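# Fluorescent tubes or LED battens for a tin-roofed workshop?

**Puvel**

We make insoles in a rented unit in Tilstead. High ceiling, white corrugated metal, white beams, and fluorescent tubes that came with the lease. One of them buzzes. The landlord's view is that buzzing is a sign of life. I've been quoted 907 pounds to swap the lot for LED battens, which seems a lot for something I mostly look at when I'm fed up. Everything we make is black, so seeing a bad edge matters. Is it worth it, or do I just buy new tubes?

*Posted April 6, 2024*

---

**Trusen**

LED. Next.

---

**Wannasri**

The reply before mine is right but won't help you up the ladder. Get the quote broken down first. When I did my unit in May the fittings came to 329 and the rest was access and labour, including 18 quid for "sundries", which I never saw.

Black on a bench eats light, and a white roof only gives you so much back. If money is tight, leave the ceiling alone, get the buzzing fitting looked at by an electrician, and put a decent lamp at the bench where you check edges. Mine is on an arm and comes in low from the side, so a ragged trim throws a shadow. Best money I've spent in there, chair included.

I'd also hang finished pairs on a white board by the window. Faults show up against white, and visitors think you're organised.
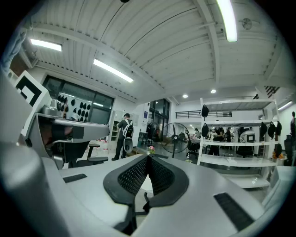
*Tubes overhead, black insoles on the white board by the window.*

---

**Puvel**

Thanks, both. I've asked for the breakdown and been told it will take a week. Lamp ordered in the meantime. The tube is still buzzing.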